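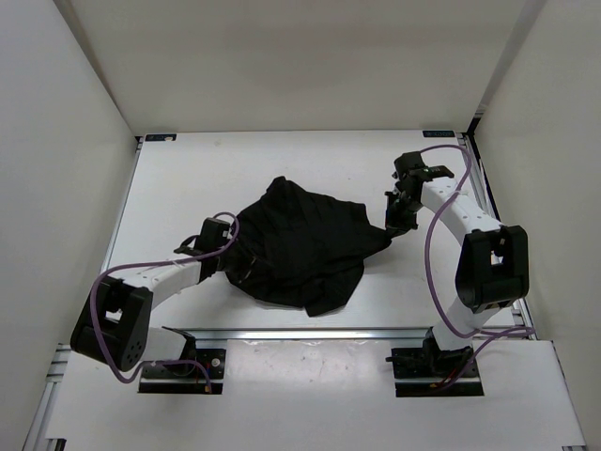

When the Nallow Savings Association closed its last lending counter in November, 657 households lost the only institution in the district that would write a loan for less than the price of a used car. Most had borrowed from it at least once. Many had parents who did the same.

The association was founded on a plain idea. Members paid in what they could, and the pool was lent back to them at a rate agreed each year in open meeting. According to Agnes Rønning, who kept its ledgers for much of her working life, arrears were rare and usually settled at harvest.

The difficulty lay elsewhere. New capital rules required every deposit-taking body, whatever its size, to hold reserves on terms drawn up with large banks in mind. The association could not meet them without doubling its charges – a step the members refused.

Into the gap came Zetari, a short-term lender with offices in Gaete. Its standard contract carries an arrangement fee of 209 crowns and penalties of up to 50 per cent on late instalments. One borrower, who asked that her name be withheld, took out a small advance for heating and now owes 1699 crowns.

Holger Strömberg, an economic historian, regards this as a familiar pattern. Credit controlled from outside a community, he argues, draws income out of it as surely as any tax, and leaves its members no say in how the money is spent.

Residents of Flusa have chosen another course. Under the guidance of Hjørdis Fagerlund they have set up a mutual fund that takes no deposits and so falls outside the reserve rules. Loans are made from subscribed shares, and each member holds a single vote. The Nallow members have asked to join, and their application will be heard at the spring meeting.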